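The Cell That Changes Drives

At Skotent, a refurbishing shop for used servers, the most valuable worker in the test hall needs its fingers cleaned every morning. It is a robot arm with a black two-finger gripper, and its work is handling hard drives in their blue plastic caddies. Mirta Godoy has looked after it from the first day, when it came in as a bare arm and a box of screws.

"People think the robot is the difficult part," she says. "The arm goes where you send it. The difficult part is everything the arm must touch."

She means the metal. A server chassis is built for human hands, which feel when a caddy is a little crooked and correct it without thinking. The arm corrects only what it has been told to correct. When Godoy set up the cell last October, she spent the first 12 working days without moving a single drive. She checked how the enclosure sat, fastened it again, and then taught the arm a few positions which she calls the anchors. All other positions are calculated from these. If an anchor is wrong by the thickness of a fingernail, every movement after it is wrong too.

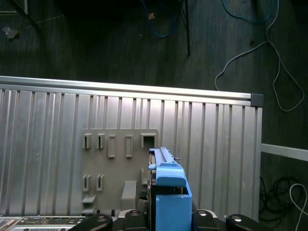
There are 4 anchors, and she still checks them by hand before each shift. The arm goes slowly to each one and stops. She bends down, looks at the gap from two sides, and writes a tick or a number on a sheet of paper. The number is the correction. Her colleague Deividas Lill would like to have this sheet in the computer, and he has already written a small program for it. She has promised to try it. The paper is still there.

Lill takes care of the software, which the shop bought from a small company named Grelleo and then changed so much that the support desk asks him for advice. His favorite part is the log. It keeps the force on the fingers for every grip, and it gave him the first good explanation for a fault which had cost them most of a week. The gripper was letting caddies slip, but only in the afternoon. He suspected the temperature, then the air, then Godoy's positions -- this last idea did not make lunch very pleasant. In the log he saw that the grip became weaker little by little from the morning start. Dust from the old machines was collecting on the tips. Now the tips are wiped before work and again at noon, and the slipping has stopped.

Wiping is the smallest of the jobs. The screws in the finger plates are checked with a hex key each week, and Godoy puts a thin line of paint across every head, so a turned screw shows itself. She learned this at Lauritsen, where she repaired packaging machines for many years. The tips are changed when the wear can be felt with a thumb. The log said 2,534 grips when she took off the last pair, but she does not use this figure as a rule. "One bad caddy can do more harm than a thousand good ones," she says.

Cables are a different matter, and on this subject the two of them do not agree. Lill wants every cable near the cell in a fixed channel. Godoy prefers to leave some length free as long as the setup is still changing, because each change means opening the channels again. For now her opinion is winning -- she is the one who must open them.

The caddies bring their own trouble. Two parts with the same shape can behave differently if one has spent its life in a warm rack. Before a new lot goes to the arm, Lill runs a slow trial with one drive. The fingers close at low force, hold the housing near its lower edge, and wait while he reads the values on his screen. If they are steady, he raises the speed in small steps. He keeps one hand near the red stop button during the first runs, a habit he recommends to every visitor who asks to try.

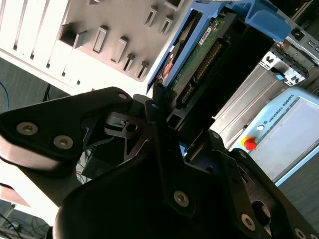

What a Repair Looks Like

The worst day of the cell was in its second month. A caddy went in at a bad angle, the arm pushed, and one of the linkage plates in the gripper was bent. A spare was ordered from Jonard, and it cost 163 dollars with the delivery. Godoy changed it in one evening. Then she taught all the anchors again, even the ones that looked correct.

Lill used the same evening to lower the force limit for insertion. The arm now gives up earlier and calls a person, and this happens several times in a shift. Some of the technicians complained about the calls at first. Godoy answered by laying the bent plate on the table next to the coffee machine, where it can still be picked up and looked at.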